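Tesix Support Centre
Baby and Nursery / Night Lights and Monitors / Closed tickets

Subject: Drorkar bottle warmer stops at 40 and won't restart
Status: Closed
Opened: May 2023
Product: Drorkar bottle warmer, mains model
Bought from: Plerley Baby

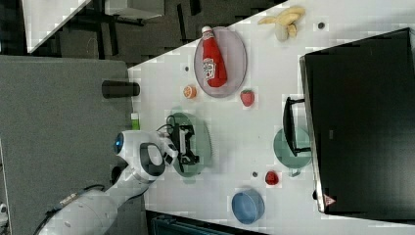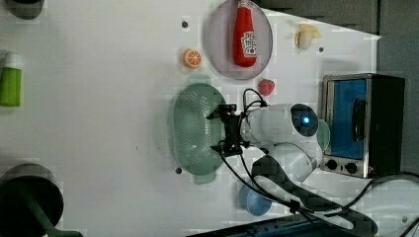
Two views of a white tabletop, each with a plate on it.

Customer report
Unit bought in December. Used for night feeds without trouble until last week. Now heats to 40 on the display, beeps once and switches itself off. Pressing the power button gives no response until the plug has been pulled out and put back. Same result with glass and plastic bottles. Water is filled to the line. No error code shown.

Reply 1, support
Please confirm the following:
Which socket is in use, and whether an extension lead is fitted.
Whether the unit has been descaled, and with what.
Whether the fault occurs with the milk setting, the food jar setting, or both.

Reply 2, customer
Wall socket, no extension. Tried one in the kitchen and one on the landing. Never descaled. Manual says every 6 weeks but I assumed this was for hard water areas. Fault is on both settings.

Reply 3, support
Scale on the heating plate can cause the plate to overheat while the water is still cool. The safety cut-out then trips and stays tripped until the mains supply is removed. This matches the symptoms. Please descale as follows:
Unplug and leave to cool.
Mix white vinegar and water in equal parts and fill to the line.
Leave for 12 hours. Do not switch on.
Empty, rinse twice with clean water and wipe dry with a soft cloth.
Do not scrape the plate. Do not put the base in water.
Refill with fresh water and run one full cycle without a bottle.

Reply 4, customer
Done. A lot of white flakes came off. It now goes past 40 but cuts out near the end of the cycle on the milk setting. Food jar setting completes. There is still a brown ring on the plate.

Reply 5, support
Progress noted. Repeat the descale once. If the ring remains, use Aryee citric acid powder in place of vinegar: one sachet to 500 ml of warm water, poured in to the line, left for an hour, then rinsed as before. Please also check the rubber foot under the sensor. If it is missing the base sits at an angle and part of the plate runs dry.

Reply 6, customer
Foot is present. Used the sachet. Ring has gone apart from a faint mark. Ran the milk setting four times in a row, no cut-out. Bottle comes out at the usual warmth.

Resolution
Cause: limescale on heating plate, safety cut-out tripping. No part replaced. Customer advised to descale every 6 weeks and to empty the unit overnight when not in use. Warranty unaffected. Reopen this ticket if the fault returns.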